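The Long Gray Counter

When Châu Diệp signed the lease on the old dry cleaner's in Ukton, the first thing she bought was a counter. She had no oven yet, and no sign, and the floor still had bolt holes where the pressing machines had been. The counter came first and the room was drawn up from it.

"People stand at it, they put their bags on it, they lean on it while they decide," she says. "The chairs I can change any time I like. I wanted to get that one thing right."

The shop is called Châu, after her, and it sells steamed buns, soup and coffee from seven in the morning until the soup is gone. It opened in January. The morning I visited, there was a line to the door and two high school students were sharing one bowl at the window.

Countertops don't get much attention from the people who use them. The people who make and fit them think about them all day. Tùng Phan has been fitting stone for shops and home kitchens since he left the army, and he works out of a unit behind the Florna garden center, where the offcuts are stacked against the fence by color. He keeps the good ones. A neighbor has a path made of them.

Phan says most customers walk in wanting white. They have seen white in a showroom, under showroom lights, with a bowl of lemons on it. He doesn't argue with them. He gives them a sample the size of a paperback and tells them to take it home for a week and spill things on it. A fair number come back and ask for gray.

Diệp went gray from the start. She had worked six years behind a white counter in another town and remembered wiping it. What she had trouble with was the finish. A matte top hides fingerprints, but she found it dull in a deep room with one window. A polished top throws light back at you and shows every smear. She took both samples to the shop at eight in the morning and again at dusk, and laid them on an upturned crate.

She chose polished for the top. The front edge was left matte, on Phan's advice. It takes the knocks from belt buckles and stroller handles, and he thinks a scratch on a dull edge is easier to live with.

Then there was the seam. Any long counter is going to have one, and where it falls is the question that causes the most trouble between fitters and customers. A single piece the full length of Diệp's counter would not have made it around the turn at the entrance. Phan drew three versions on the back of an invoice. One put the joint under the cash register, where no customer would ever see it, but that spot was also over a gap between two cabinets, and he wouldn't do it. The two of them went back and forth for 2 days before settling on a place a little off center.

"You want something solid under a seam," he says. "I don't care how pretty it is if the cabinet moves."

His helper on the job was Thịnh Kim, who had been in the trade less than a year. Kim's part was the leveling, which meant lying on the floor with a flashlight and turning cabinet feet by a quarter turn at a time. Old floors in Ukton slope toward the river. By his account he did the whole run, went to lunch, came back and did it over.

The stone, cut and fitted, cost $3,035. Diệp had set aside less than that and made up the difference by keeping the plain light panels below the counter that she had planned to cover in tile. Templates and delivery added $257. She has the paperwork in a cookie tin along with the lease and the warranty for the steamer.

Behind the counter she wanted something pale with a little texture to it. Youssra El-Sayed, who did the interior drawings, talked her out of wallpaper and into vertical ribs. El-Sayed had used a similar idea in the waiting room at Plundholm, a dental practice on the other side of town, and liked how it behaved next to a shiny surface. The stripes run down to the stone and then carry on in it as a reflection – softer, and longer. 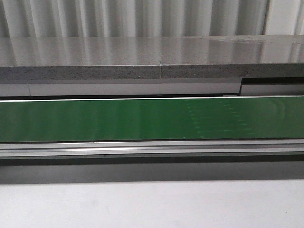 The polished gray top, with the white ribs reflected in it and the seam just right of center.

Caring for it is dull work. Diệp uses warm water, a drop of dish soap and a cloth that has never been washed with fabric softener, which in her experience leaves a film. She dries it straight away with a second cloth. A polished surface picks up scuffs and smudges however careful you are, and she has stopped chasing every one of them during the day. They get done at closing.

Quyên Lý, who runs the early shift, has her own method, with paper towels and a good deal of elbow. The two of them have agreed not to discuss it.

Hot pans stay off. Engineered stone will put up with a lot, Phan says, but he has been called out to enough ring marks that he tells every customer to buy trivets before they buy anything else. He is no fan of the spray polishes either.

As for the joint, Diệp says a customer mentioned it once, an older man who had been a tile setter. He ran his thumbnail across it while he waited for his change, nodded, and asked who had done the work. She wrote Phan's number on his receipt.

The next job on her list is the back room, where the shelving is still the dry cleaner's. She has put away $700 toward it. Phan has offered her a piece of offcut for the prep table, a dark one with a chip in the corner, and she is going out to Florna to look at it before the garden center closes for the winter.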